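Print this page | E-mail this page

Dunmore Branch Layout: Progress Report to the Akow Hobby Fund

Prepared by Cristóvão Godinho, project lead
Reporting period: June to December
For the attention of Denise Marsden

1. Where the project stands

With this report I want to inform the Fund how the work on the Dunmore Branch has advanced in the second half of the year. The layout is in HO scale and it represents a small country branch with a junction, a creamery, a coal dealer and one terminal station, as such a line could look in the fall of 1938. As agreed in the grant letter, I will speak first of the benchwork and track, then the structures, then the rolling stock, and at the end of the money and of the things which are late.

In short: the benchwork is complete, the track is complete on the lower level and two thirds complete at the terminal, and the first train has traveled from the junction to the creamery without a derailment. The freight cars are behind the plan. I explain the cause in section 4.

2. Benchwork and track

The frame of the terminal section was finished in July. Gareth Bainbridge cut all the risers from one sheet of plywood and the waste was very small, for which I thank him. We had to move the backdrop four inches toward the wall after we understood that the coal dealer's siding would otherwise end inside a hill. The drawing you received in the application does not show this change. I will send a corrected drawing with the next report.

We have laid 108 feet of flexible track. The turnouts are all handmade, 25 of them in the full plan, and at this moment 17 are in place and wired. Kirsty Sedgwick makes them at home on a metal jig and brings them in groups. Her number 6 turnouts are very good. The curved one at the junction throat needed to be made again, as the gauge was tight at the heel of the points and the Consolidation lifted its front drivers there every time in the reverse direction. The second version is correct, and we tested it with 298 passes of a mixed train over several evenings. There was one derailment in the test, and we traced it to a boxcar with a bent axle.

The ballast is started only at the junction. I prefer to wait with the rest until the terminal is wired, as it is unpleasant to open glued ballast to repair a feeder wire.

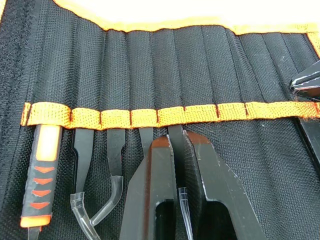
The wiring follows the simple plan from the application: one bus for each level, with feeders at every second rail joint. We began with feeders at every third joint and saw a drop in voltage at the far end of the creamery siding, so the locomotive became slow there. After the additional feeders the speed is even. This used more wire than was planned, and you will see it in section 5.

3. Structures and scenery

The creamery is complete. It is built from styrene with a stone foundation cast in plaster, and Colin Tunstall painted it in two shades of cream with dark green trim. He studied several old postcards before he selected the colors. The ice house beside it has no interior for now, but the roof can be removed if somebody wishes to add one later.

The terminal station exists as a cardboard mock-up. We have put it in three different positions and photographed trains behind it. The present position, parallel with the house track, allows the operator to see the uncoupling spot near the freight door. In the first position his view was blocked and he had to lean over the team track, where his sleeve caught the telegraph poles. I would like to begin the permanent building in January.

For the trees we had planned 1,000 for the hillside behind the junction. We have made 400. The method is weed stalks, gray primer and ground foam, and it is slow but cheap. The first trees were too bright for the month we want to represent, so we gave them a thin wash of brown, and now they sit better beside the backdrop. The orchard near the coal dealer will be made with a smaller type of tree, for which we did not yet find a good material.

The road crossing at the creamery was a small difficulty. The planks between the rails were a little too high and the trip pins of some couplers touched them. Kirsty sanded them down with a block, and I have noted the correct thickness for the remaining three crossings.

4. Rolling stock

The plan promised 24 freight cars in service at the end of this period. We have 15. The bodies and underframes of six more are complete and they wait for paint and lettering, and the last three are kits not opened.

The principal cause is the lettering. The milk cars for this branch belong to our own freelance company, the Ondby & Western, and the decals were to be printed to our artwork by Stimia. The first sheet arrived in September with the herald in a good size but with the white ink too thin, so over the dark green paint it looked gray. The second sheet was opaque, but the capacity data had become so small that the numbers were closed up. Stimia was polite and replaced both sheets without payment. The third version is now approved by us and I expect it before the end of December.

A second cause is my own error. I had selected trucks with a wheelbase of five feet six inches for all the boxcars, and for two of them this was not right. I have exchanged them with parts from my own drawer, so there is no cost for the Fund.

The cars in service have all been weighed, and metal wheels are fitted to every one. We adjust each coupler with a height gauge before the car goes on the layout, and a card for each car records the weight and the date of checking. This practice came from Gareth and it has saved us much searching when something goes wrong.

Two locomotives are in service, the Consolidation and a small Mogul. The Mogul runs quietly but it hesitates on the turnout frogs at low speed. Colin will add pickups to the tender. The gas-electric car for the passenger service is only a box of parts, and I ask the Fund to accept that it will move to the spring.

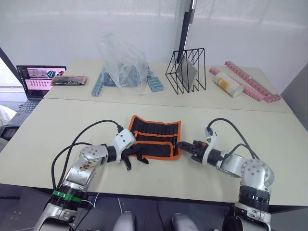 5. Money

The spending is inside the grant, but its distribution is different from the application. Wire and terminal strips cost more than the planned amount, because of the additional feeders. Lumber cost less. Trees cost almost nothing. The line for decals is not fully used, as the two replacement sheets were free, and I would like your permission to move what remains there to paint. Copies of all the receipts are in the envelope sent to Denise, in the order of purchase.

I do not ask for additional money in this report.

6. What is late, and the new dates

- Freight cars: 24 in service by the end of February.
- Terminal track and wiring: end of January. Eight turnouts remain, and four of these are already on Kirsty's bench.
- Station building: begun in January, complete in March.
- Gas-electric car: April.
- Trees: no fixed date. We make them in the evenings when the glue on other things is drying.

The first operating session was foreseen for February. I think it is wiser to hold it in March, with a short timetable of four trains, and to leave the full timetable for the summer. The Fund is invited to send one or two persons to this session. If they wish to operate, we will give them the creamery local, as it has the most switching and the instructions for it are already written.

7. Questions for the Fund

May we change the height of the display panel at the front from 42 to 48 inches? The lower height, which is in the application, conflicts with the drawer for the car cards. Also, please tell me whether you want the corrected track drawing on paper or whether a file is sufficient.

I remain at your disposal for any detail that is not clear.

Cristóvão Godinho

Print this page | E-mail this page

Related items
Dunmore Branch: first progress report
Dunmore Branch: application summary and track plan
Notes on building curved turnouts, by Kirsty Sedgwick
Painting the creamery, by Colin Tunstall
Akow Hobby Fund: how to prepare your final report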